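Vekholm Works
Home | Services | About Us | Safety Record | Careers | Contact

About Vekholm Works

Vekholm Works takes apart retired office computers so that their parts can be used again. Robot cells at our Rernby site do much of the work that was once done with a screwdriver at a bench. We describe our work on this page, and we also describe the incident that changed how we do it.

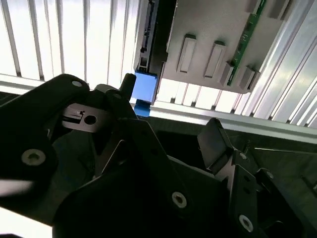
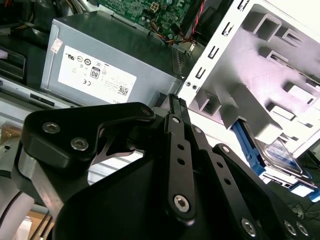

Computer hardware and the robot gripper at close range.

What We Do

Offices, schools and public agencies send us computers they no longer need. We remove the parts, test those that may be used again, and send the remainder to licensed recyclers. Our first robot cell was built to handle desktop machines, and desktop machines are still the larger part of what we receive. We employ 55 people at two sites, Rernby and Culley. Testing and shipping are carried out at Culley.

The November Incident

In November of our second year of robot operation, the gripper in Cell 2 closed on a power supply and failed to report that it had done so. A screw in the finger linkage had worked loose over several weeks, and the position sensor no longer agreed with the true position of the fingers. The control software took the grip to have failed and ordered a second attempt. The arm moved sideways with the power supply still held and still joined to its cables. The chassis was pulled from its fixture and struck the guard door, which opened.

An operator was standing at the door. The operator was not hurt. The cell did not stop when the door opened, as it should have done. It ran for a further 20 seconds until the operator pressed the emergency stop at the next station.

We closed every cell that afternoon and reported the matter to our insurer and to the workplace safety office.

What We Found

The loose screw was the first fault, and it was a simple one. The door switch was the more serious matter. It had been bypassed during a software test and had not been restored. Our records did not show who was to restore it or by when. The Mok Report, prepared for us by the outside engineering firm of that name, reviewed 692 hours of cell logs and found 183 occasions on which the gripper had reported a position that could not have been correct. Each had been logged as a minor warning and cleared by the next cycle. No person was assigned to read those warnings.

The company accepted the report in full. A copy is given to each new employee during the first week of work.

What We Changed

Gripper screws are now marked with paint and checked at the start of every shift. A position warning stops the cell, and a technician must inspect the gripper in person before it is restarted. Door switches may be bypassed only with a key held by the site manager, and the cell will not run at full speed while the key is out. Cables are released before the arm is permitted to lift any power supply.

These measures have made us slower. Customers who ask about turnaround times are told so, and our quoted times allow for the daily checks.

Reporting a Concern

Any employee, contractor or visitor may ask for a cell to be stopped, and the request is carried out before it is discussed. Written concerns may be left at the front office at either site. Summaries of all safety reports are posted on the Safety Record page, including those in which no fault was found.

Site visits are held at Rernby by appointment. Closed shoes are required on the work floor.

Sign up for our newsletter to receive service updates and safety notices. You may unsubscribe at any time.

© Vekholm Works. All rights reserved. | Contact | Privacy | Back to top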